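Dexter Macapagal wrote most of the new Tallolar record in the back bedroom of his sister's house, on a guitar with one tuner that won't hold. He says the tuning problem is why two of the songs sit a little flat. He left them that way.

"I could have fixed it in the mix," he says. "Thierry wanted to. But I'd sung to that guitar, so my voice was flat in the same places."

The album is called *Caker*, and it comes out in September. It is the band's first since Stojan Živković joined on drums, and the first one they have made without a click track. Živković came from a wedding band and was used to following singers who came in early.

"He watches my shoulders," Macapagal says. "I didn't know I did anything with my shoulders."

They recorded the basic tracks in six days with Thierry Boyer. The single, "Bouvier," was the last thing they tried and nearly got dropped. It started as a slow waltz with three verses. Apolline Texier, who plays keyboards and sings on about half the record, cut the middle verse and moved the organ line up an octave.

"It was a song about a street I used to live on, and there was too much street in it," Macapagal says. "Apolline told me to pick one house."
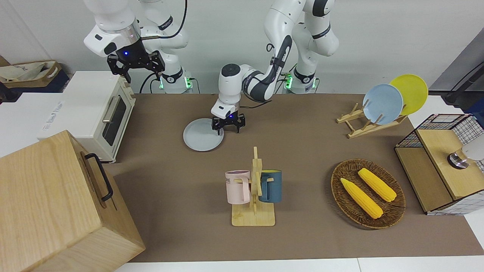

Texier is more direct about it. "The verse rhymed 'corner' with 'corner,'" she says. "I asked him to sing it to me without the guitar, and he stopped before the end."

She wrote one song of her own for the album, "Takier," a quiet piece for organ and two voices. She had played it for the others once before, a few years back, and put it away again. The version on the record is the second take.

The band opens its summer dates on 18th July in a room that holds 30 people. Macapagal wanted to play the songs somewhere small first, with the amps turned down. Živković is bringing brushes.

"After that we'll play them loud," Macapagal says. "I still don't know how 'Bouvier' ends. On the record we just fade it."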